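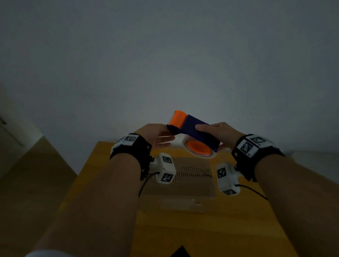 Been reading the Kirunis guide for people who write serials online, and I have doubts. It wants every episode to end on a cliffhanger. Every one. By episode four your readers know the gun won't go off, the door won't open, the boat won't sink. I'd take a quieter ending any day. Somebody holding a tape dispenser up in both hands, orange end raised, big roll of white tape hanging under it, and the reader wondering what's about to get boxed up and who is leaving. I'd click for that.

2/ The guide also says 2,000 words per episode, no more, no less. Where does that number come from? They don't say. There's a chart with no labels on one side of it.

3/ My serial (Josside, the one with the ferry town, hi to both of you) has episodes that run 700 words and one that ran so long I had to split it. The short ones get more comments. I'm not claiming that proves anything, which already puts me ahead of the guide.

4/ Then there's the "previously" box. Kirunis says to recap the whole plot at the top each time so new people can jump in. Has anyone ever jumped in at episode 31 of anything? They go back to the start or they leave.

5/ I do a two-line recap. Who is where, who is mad at whom. If Marinescu is still locked in the ice house I say so. If you want to know why, the archive is right there.

6/ Somebody will bring up Lizelle Ndlovu. Yes, Mirketti has gone over 50 episodes with a full recap on each, and yes, it's good. It's good because she can write an argument between two sisters. I skip the recaps. I bet you do too.

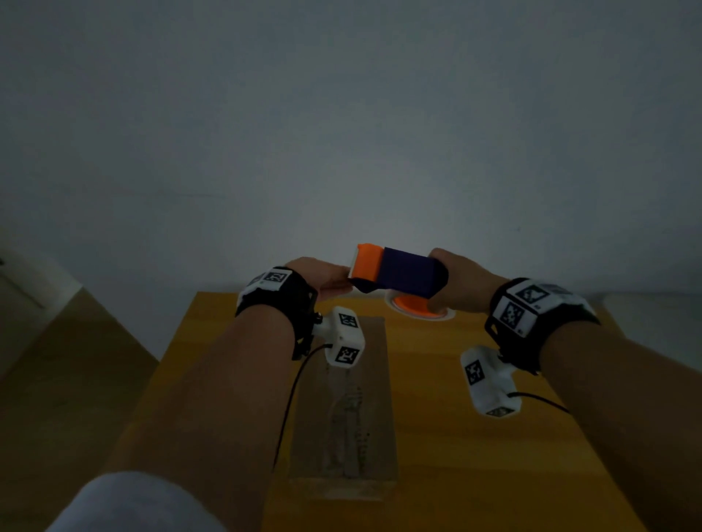

7/ Next up, reader votes. The guide loves them. Let the audience pick what happens, they'll feel they own it. I tried it in February. The vote said the mayor should confess, and I'd spent weeks building a mayor who wouldn't, so I wrote the confession and stuck it on. It read like a block made of two parts put end to end, orange on the left and dark on the right, and you could put your finger on the exact spot where my story stopped and the poll started.

8/ Nine people voted, by the way. One was my brother. I rewrote the mayor for nine people.

9/ "But engagement went up." Did it? For whom? The guide quotes "a popular western serial" and doesn't name it. If it worked that well you'd think they'd link to it.

10/ Things in there I do agree with, to be fair: post when you said you'd post. Number your episodes so people can find them. Don't kill the dog.

11/ Things I'd want to see before I believe the rest: one writer, with a name, who followed it from start to finish and still liked their own book afterward.

12/ Someone asked if I'm just sore that Kirunis turned down Josside for their front page. A little, sure. I also thought the guide was silly before they turned me down, and I have the grumpy emails to my sister to back that up.

13/ Episode 32 goes up tomorrow night. It ends with Marinescu eating soup.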